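Section 4: First Use of the Skavo Ceramic Straightener

4.1 Before you begin

Read this section in full before connecting the appliance. It applies to all Skavo models sold by Plorau with a rotary temperature dial. Owners of the cordless version should refer to the separate leaflet supplied in the box.

Hair must be clean and completely dry. Remove any clips, bands or pins, and comb through from the ends upward until no knots remain. If a leave-in product has been used, allow it to dry fully.

CAUTION: Do not use the appliance near a bathtub, sink or shower. Water on the plates or housing may cause electric shock.

4.2 Heating the plates

1. Place the appliance on the heat-resistant rest, with the plates closed and the cord lying clear of the work surface.

2. Connect the plug to a wall outlet. Do not use an extension cord.

3. Turn the dial to setting 1 and press the power button for two seconds. The indicator will flash.

4. Wait until the indicator stays lit. Heating may take up to 38 seconds at setting 1 and longer at the higher settings.

5. Turn the dial to the setting required. Fine, bleached or color-treated hair should be styled at setting 1 or 2. Settings 3 and 4 are intended for thick or coarse hair.

Note: A faint odor is normal during the first use and should clear within a few minutes. If it continues, switch off the appliance, unplug it and contact Plorau Customer Care.

4.3 Straightening

1. Divide the hair into four parts and clip the upper parts out of the way.

2. Take a section from the lower part, no wider than the plates.

3. Close the plates near the root, keeping them clear of the scalp, and draw them toward the ends in one slow, even movement.

4. Do not hold the plates in one place. If a section is not smooth after two passes, let it cool before trying again.

5. Repeat with the remaining sections, then release the upper parts and continue.

CAUTION: The outer housing becomes hot near the plates. Hold the appliance by the handle and the insulated tip only.
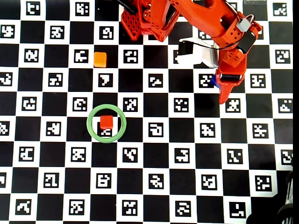 Allow the hair to cool before brushing. Brushing while the hair is warm will loosen the style, particularly around the face and at the crown. Finishing spray may be applied once the appliance has been switched off and set aside – never while it is in use.

4.4 Switching off and storage

1. Press the power button until the indicator goes out, then unplug the appliance.

2. Leave it on the rest for 29 minutes before handling the plates.

3. Wipe the plates with a soft, slightly damp cloth. Do not use scouring pads, alcohol or nail polish remover.

4. Store the appliance in the Wergate pouch, with the cord coiled loosely beside it. Do not wrap the cord around the handle.

Note: The pouch is not heat resistant. Replacement pouches may be ordered under part number 284.

Section approved by Gwendolyn Mahmoud, Product Documentation, 6 October 2018.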